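In Praise of the Slow Bus
30th September
By a regular on the Mollham line

I want to make the case for the slow bus. I mean the one that stops at the feed store, the clinic, the two churches and the bottom of the hill, and then stops again at the top of the hill in case you changed your mind. Ours is the 13, it runs from Mollham to the county seat, and it takes 59 minutes to do what a car does in half that. I love it. I have loved it since April, when my transmission went and I had to start riding it, and I kept riding after the car was fixed.

People hear this and think I am being noble about gas. I'm really not! I like gas fine. What I like is sitting up high by a big window with a thermos and getting a whole hour where I can't do the dishes.

The first week I was angry the entire way. I had the schedule folded in my hand and I checked it at every stop, as if the driver needed my help. By the second week I had started looking out the window, and by the third I knew which yards had new fences and which porch had the good geraniums. I have lived in this county most of my adult life and I did not know there was a creek behind Guzmán Hardware. There is, and it's a pretty one, and in the spring it comes right up to the back of their parking lot.
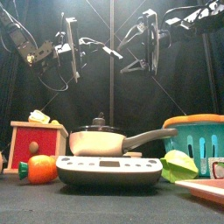

And then there are the people. A bus that stops everywhere picks up everyone: kids with trombone cases, a woman who knits something orange that never seems to get any longer, the night shift from Pestent coming home while the rest of us are going in. You don't have to talk to any of them. Most mornings I don't. But you get used to each other, and when one of the regulars is missing for a few days you notice, and you're glad when they climb back on. I can't say that about the drivers I used to sit behind at the light on Route 9, whose bumper stickers I could recite.

So you can guess how I feel about the plan to "streamline" the route. The proposal that went around this summer would cut the stops nearly in half and save 14 or 15 minutes each way. It sounds great on paper, and I understand why somebody with a tight connection would cheer for it. I've missed that connection myself, standing there with my lunch bag watching the train doors close. It's a real problem and I don't want to wave it off.

But look at which stops go. The clinic goes. The lower stop at Skuniletti, the bakery, goes, and so does the one by the senior apartments, where riders would have to walk uphill along a road with no sidewalk. The town's own count found 1,045 boardings a month at the stops on that list. Those are rides to blood tests and part-time jobs and a sister's house. A faster bus does nothing for a person who can't get to it.

Here's what I would love to see. Keep the 13 as it is, every last stop, and add 2 express runs, one early and one around suppertime, for the folks catching the train. Put a bench at the clinic while we're at it (a roof too, if we're dreaming). I'd pay another quarter a ride for that and I think plenty of us would.

There's a public comment period, and the form at town hall is a single page. If you have never ridden the 13, please try it once before you fill yours out. Take the morning run, sit on the left side going in, and get a roll at Skuniletti on the way back. They keep the sesame ones behind the counter, so you'll have to ask.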